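Been reading the sales pages for those "we buy your old jewelry by mail" outfits. Fastix is the one that keeps following me around the internet. A thread, mostly grumbling.

**1/** The pitch: request a free mailer, put your unwanted stuff in it, get an offer by email. "Top prices paid." Top compared to what? The page never says.

**2/** I searched the whole site for a price per gram. There isn't one. There is a stock photo of a woman laughing at her phone.
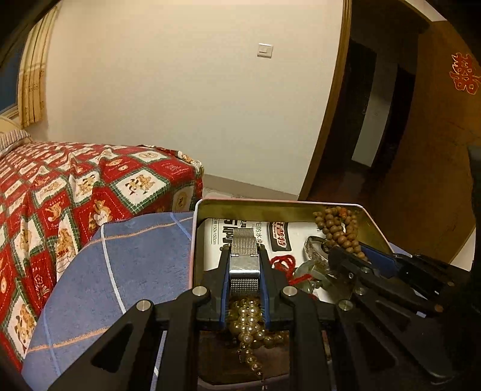
**3/** The FAQ says offers are based on "current market conditions and item desirability." Gold has a market price you can look up. Desirability is whatever the guy with the loupe had for breakfast.

**4/** You get 5 days to turn an offer down. The clock starts when they send the email, so if it lands in your spam folder, congratulations on your sale.

**5/** Mailer insurance is capped at $800 unless you ask for more in writing. That's in the terms, well below the part about peace of mind.

**6/** Jindano is the same idea with a nicer font. Over 1,000 five-star reviews, and a suspicious number of them were posted in July and use the phrase "smooth as butter."

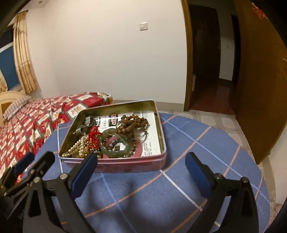 **7/** Lambros Panagiotou replied to ask if I'd tried a regular shop. Yes. I took one plain gold ring to 2 places in town, Fragkou and Zirnari. Both weighed it in front of me and wrote the number down. Their offers were not close to each other, so I'm not handing out medals there either.

**8/** Fragkou at least told me the karat and the rate per gram without being asked. Zirnari said the offer was good "today only." I went back the next day and it was the same offer.

**9/** If somebody has mailed a package to Fastix, said no to the offer and gotten everything back, I'd like to hear how long it took. Dates, please. "Pretty quick" doesn't help me.

**10/** And no, I don't want a referral code.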